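06/05/2023 - feeding corner, counter side

Moved everything off the floor and onto the wooden counter this morning, after Willy stepped in the dish for the second time. He says once. The paw-print cloth came up with it, on the theory that kibble is easier to shake off fabric than to sweep out from behind the Hoekstra shelving, where I found a piece last November that had gone the color of slate.

Today's job was portions. Liesbeth wants the scoop leveled every time. Rattana wants it heaped, on the grounds that everyone heaps it anyway and we might as well write down what people do. I weighed both. Leveled: 31 g. Heaped: anywhere from 41 to 54, depending on who is heaping and, I suspect, how they feel about the cat.

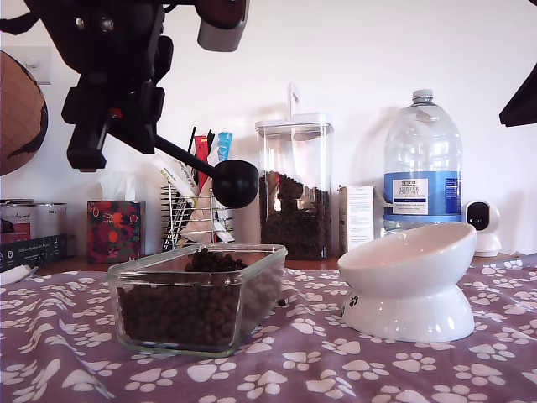
So leveled it is, until someone overrules me. The glass dish works well enough for scooping out of, being wide and low, but it needs topping up from the tall container before it gets down to crumbs. Crumbs pack tighter and throw off the weight. Five scoops from the bottom of the dish came out heavier than the same five from the top, and I don't plan to repeat that one for fun.

The tilted bowl is a mixed success. Godelieve chose it and I am told it is good for the neck. Pour from too high and the pieces bounce off the slope and over the rim, so go in low and slow.

Still to do: find the utensil holder a home farther down the counter, put a date on the container lid, ask Hường whether the Nurow order is the same size kibble. If it's bigger, all of the above gets weighed again, and Willy can do it.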